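Home Bins & Totes Shelving Workbench Clearance Contact

Search products Go

Tomoana Gray Metal Bin – Open Top

March 2026
By Conall Mac Giolla

I sell a lot of bins, and I have opinions about most of them, but the Tomoana is the one I keep coming back to (I have them at home too, under the bench and next to the dryer). It's a plain gray metal bin with an open top and straight walls. You put it down, you throw things in it, and you get on with your day. I've carried it since the shop was one room over a tire place, and it still outsells the fancier ones every month!

People mostly buy them for parts, offcuts, hardware, toy blocks, garden stuff – anything with corners that would chew up a plastic tote. The walls are stiff enough that you can lean on the rim while you dig around for the thing you want. And the top is wide open, with no lip folding in over your hand, so you can see to the bottom without tipping it out on the floor.

What it looks like with some wear

I get emails asking how the gray finish holds up, and the answer is that it picks up marks. You'll get scratches on the walls and scuffs where things go in and out, and the floor goes mottled, gray with some brown in it. I like it that way. If you want something that stays showroom pretty, the Jornen line is powder coated and costs more, and it'll scratch eventually too. Bereket Alemayehu runs our back counter and he'd sell you the Jornen every time, so ask for me if you want the cheap one.

The bins sit happily one in front of another, so you can run a row of them down a bench. Small blocks lie flat on the floor of the bin with plenty of room left over, and a strong color like red-orange or green shows up really well against the metal.

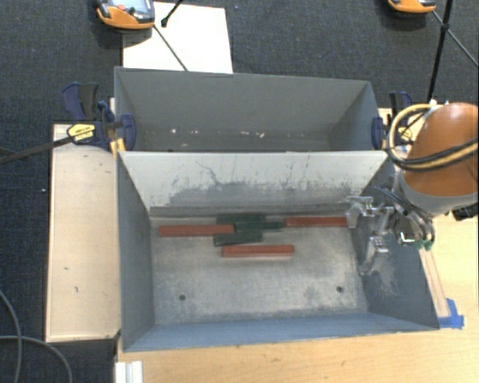

Sizes and ordering

We stock two sizes. The standard is the one most people want and it's the one I'd start with. The deep one has taller walls, and it's great for long handles and rolled-up stuff, but small parts get lost down there and you'll be reaching in up to your elbow. I've had customers buy the deep one for screws and come back a week later to swap it. (I do swaps, just wipe it out first, please.)

They come singly or in a pack of six. The pack ships on a small pallet, so allow seven days for that one – singles go out by regular mail and get to you quicker. If you're local you can pick up from the counter and skip the shipping.

Looking after it

Wipe it down with a damp rag and dry it off, and that's all I ever do. A little oil on the rag now and then if you keep it in a garage. Please don't park it outside in the rain and then write to me about rust!

If you like labels, the clip-on Lumavex tag holders fit the rim, and I sell those by the bag. For something softer under small or painted pieces, cut a square of the Fovudgate mat to fit the bottom. I use it in one of mine and leave the others bare.

Questions about sizes, swaps or a bigger order, send me a note through the contact page and I'll write back, usually in the evening once the shop's closed.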